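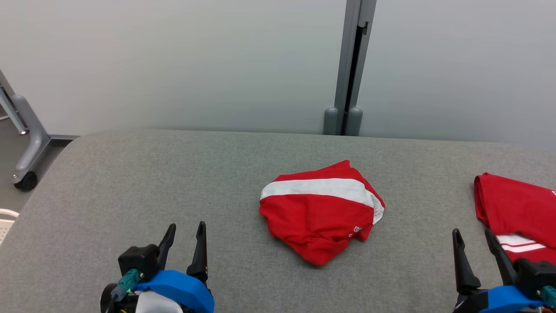
Padded table, wall side. Two red shirts on it at the start of my walk-through.

Folding room check, 9 July 2019
Done by: Audrey-Anne Gauthier
Copy to: Garnet Melnyk, Wayne Fraser

Hi both, same form as always, and I've rambled in the comments again (sorry Wayne, I know you print these).

1. Table top, general condition: OK
Gray fabric is in good shape. I ran my palm over the whole thing looking for pulls and snags and found none. So much nicer than the old Perron table with the splinters!

2. Corners and edges: OK
Rounded, padded, nothing to bang a hip on. I pressed all the way along and couldn't feel the board through the padding anywhere.

3. Post at the back of the table: OK, one comment
Both feet are sitting where they should. I gave the post a good shake and it didn't budge. The slot does collect lint though, so could we get it on the vacuum list? It was last done in December.

4. Garments clear of the edge: NOT OK
My usual gripe. Anything hanging off the side is going to end up on the floor sooner or later, and then it goes back through the wash.

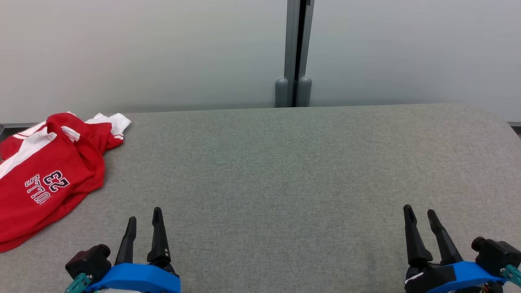 Item 4. Bulls jersey, number 23, drooping off at the left corner.

I'd love a rule that shirts start in the middle of the table, full stop. Priit says he'll bring it up with the evening crew.

5. Pins, badges, anything sharp left in clothing: OK
Checked the hems and side seams by hand on both red ones. No pins.

6. Care labels attached and readable: OK, sort of

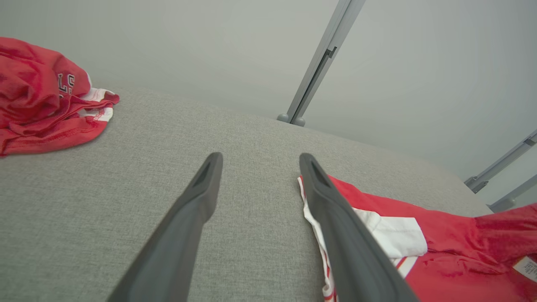

The labels are all sewn in, but the print on some of them is so tiny that I had to take one over to the window (and I had my good glasses on). If Garnet is ordering from Jalell anyway, a cheap magnifier would be great.

7. Finished pieces kept apart from unfolded ones: NEEDS WORK
Two reds side by side look like one big heap when you're tired. I'd like finished work to go to the right and get moved off before the next one starts. 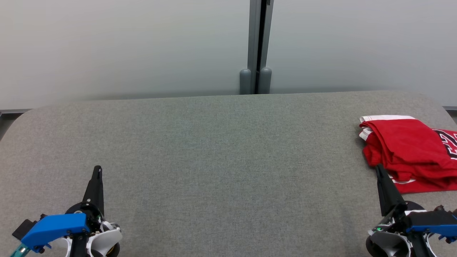

Plenty of table for it, too, so there's no excuse for crowding.

8. Floor and casters: OK
Brakes hold. Swept under the table, one sock, no idea whose.

9. Spray and cleaner storage: OK
Celleo bottle is capped and back on the high shelf. 200 ml left, so we're fine for a bit.

To do
Vacuum the post slot: Rosaire
Middle-of-the-table rule: Priit
Magnifier: Garnet
Next check in 30 days, me again unless somebody wants a turn!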